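On Sunday I went to see the new musical at the Dlamini, and I have been humming it since then, so I think I must write something before the tunes leave my head.

The show is called Nalusow. It is a story of a ferry family, and almost all of it is sung.
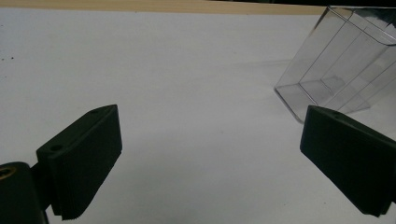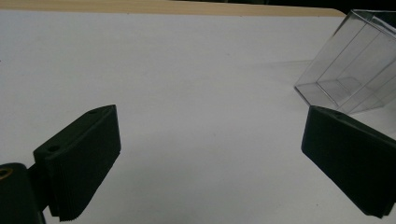

I should say first that I am not an expert of musicals. In my country we had one theatre for the whole region and it gave mostly operetta, with very old singers playing very young lovers. So I came with small expectations, and also with a ticket in the last row, where the seats cost 19 pounds and the knees touch the person in front.

The first act is too long. There are two songs about the river which say the same thing, and I would gladly lose the second one. But then comes the quarrel between the father and the daughter, and the orchestra stops completely, and she sings maybe a whole minute alone. The hall has 1000 places and I did not hear a single cough. For this minute I would pay the ticket again.

Johannes Nkosi plays the father. He has a deep voice which is sometimes a little behind the music, and at the beginning it disturbed me. Later I started to like it, it sounded like a man who is tired and does not want to hurry for anybody. The dancing I liked less. The company is called Warnier and they are known for big group numbers, but the stage is narrow and in the market dance they had to go around each other very carefully.

In the interval I met my former neighbour, who found everything too sad and wanted to know if there would be a wedding. There is a wedding. I do not tell whose.

The show stays until the end of May, and after this it goes to the Promerar, which has a wider stage. Perhaps I will go a second time there, to see the market dance with enough space. If you go to the Dlamini, take the 10 o'clock bus home and not the later one, it does not stop at the bridge any more.

Share this post (2)
Print | E-mail to a friend
10 comments

Back to top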